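**FOR RELEASE 6/18/23**

# Olari Puts Stainless Steel Back in the Play Kitchen, and Asks Buyers to Read the Fine Print

HUSTMONT: Olari, a small maker of pretend-food and kitchen play sets, today opened orders for its Akanda cooking set. We have read a lot of toy announcements over the years, most of them promising to change childhood. Akanda is a set of soft play vegetables meant to be used with metal cookware. It will not teach a child to cook, and we doubt it will get anyone to eat eggplant.

The idea came out of complaints. In February we asked 300 families what they disliked about the play kitchens they already had, and 38 of them wrote back with something longer than a sentence. The most common gripe was that the pots feel like nothing. They weigh nothing, they make no noise, and the handles snap.

"I was against the metal at first," said Benedicta Kpodo, who runs product at Olari. "I thought we'd be selling parents a headache. I still think some of them will hate the sound. But a kid knows when a pot is pretend, and I couldn't find a good argument for giving them one more of those."

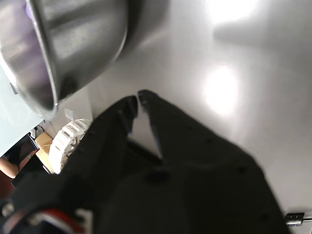 *A stainless steel bowl with a rolled rim, tilted over a white surface.*

A bowl like the one shown is what we suggest for washing and sorting games. Steel dents if it is thrown down stairs, and it shows fingerprints. Anyone who wants cookware that stays spotless should buy something else.

## What we claim, and what we don't

The toy category is full of words like "developmental" and "brain-building." Olari has no study showing that a play carrot does anything for a brain, so those words are not on the box. The box says what is inside, what size it is, and how to clean it. Zodwa Chauke, who handles testing, took out 2 lines of copy that she said could not be backed up.

"One of them said the set 'inspires healthy choices,'" Chauke said. "I asked how we knew. The room got quiet, so it went."

The vegetables are shaped to be easy to tell apart, with a matte finish. We are less sure about the colors. Several parents told us the purple is too dark, and they may be right.
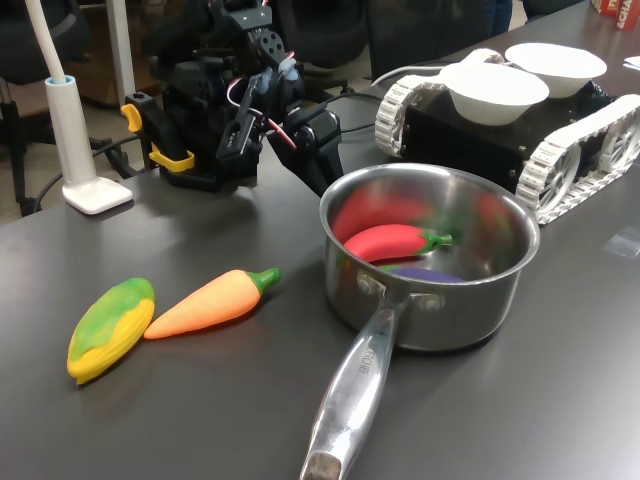

*Corn and a carrot on the tabletop, with a red toy vegetable and a purple eggplant in the saucepan.*

The saucepan has a long metal handle held on with two rivets. A long handle sticks out over the edge of a low table and will get bumped. We looked at shorter ones, and they were awkward to pour with. Families with toddlers may want to turn the handle inward, the same as they would on a real stove.

## Price and availability

Akanda vegetables come in 4 assortments and are sold without cookware. We know this will annoy some buyers. Many homes already have a small pan that would do the job, and we would sooner not charge for a second one. Orders are being taken at the Olari shop in Hustmont and through Jundelness, our retail partner. Prices are posted at both and are the same at both.

Returns are accepted on unused sets. Chewed corn is not considered unused.

**Press contact:** Benedicta Kpodo, Olari, Hustmont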